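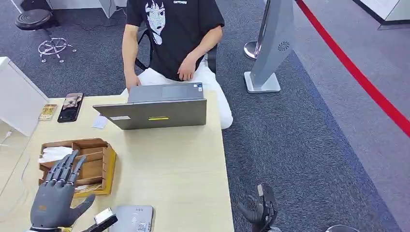 Docs > Data > Channel > Partner Margin Set

Partner Margin Set: what resellers earn, deal by deal

4 min read

Welcome! If you sell other people's software for a living, or you study the folks who do, this data card is for you. The Partner Margin Set holds 700 closed deals from 20 resellers, with the vendor discount, the services attached and the renewal outcome all sitting in one row. I've wanted a table like this for years and I'm so happy to be able to share it.

What's in it

Each row is one deal. Small resellers, two-person consultancies and a couple of bigger integrators are all mixed together (filter on partner_size if you only care about one kind). The columns people use most:

- deal_id – a random key, with no link to any real invoice
- partner_type – reseller, consultancy, integrator or managed service
- list_price and net_price – both in US dollars, before tax
- services_hours – billable hours sold with the license
- reg_status – whether the deal was registered with the vendor first
- renewed – yes, no or too_early

There are 399 registered deals. The rest came in unregistered, and comparing those two groups is where I'd start. The discount gap is bigger than I expected, and it moves around a lot by partner type!

Where it comes from

Hanna Nowicki and I collected the rows through Bielecka, our little research shop, from partners who resell Drando (backup) and Prulness (ticketing). Partners exported their own deal records and stripped the customer names before sending anything over. Duygu Özkan then matched the exports to one layout, which took most of October and a heroic amount of coffee.

Exports came in three flavors, depending on which CRM the partner ran. Where two fields disagreed we kept the signed quote and set source_flag to "quote". If the quote was missing too, the row was dropped.

Getting started

Load deals.csv with whatever you like. It's UTF-8, comma separated, with a header row. Empty cells mean "not reported", so please don't turn them into zeros. I did that on my first pass and ended up with some very generous consultancies.

The notebooks folder has a short margin walkthrough and a renewal chart you can rerun on your own deals.

Known gaps

Hardware is left out completely. Marketing funds and year-end rebates are missing too, so true margins run higher than net_price suggests. Anything marked too_early should stay out of renewal rates.

Version 3 fixed the currency mix-up in the integrator rows. If you still have an older copy, grab the new one.

License and contact

Free to use and remix with credit to Bielecka. Corrections are very welcome – open an issue and include the deal_id.

Meinir Meredith

Comments

Sławomir Borkowska
Great stuff. Any chance of a column for contract length? We see multi-year deals behave very differently at Cenenell.

Meinir Meredith
Yes! Hanna has it for the managed service rows already. The others need another round of exports.

Renata Kalinowski
services_hours is blank for a lot of my consultancy rows. Is that the fixed-fee work?

Duygu Özkan
It is, Renata. Fixed-fee jobs had no hours in the export, so they stay blank.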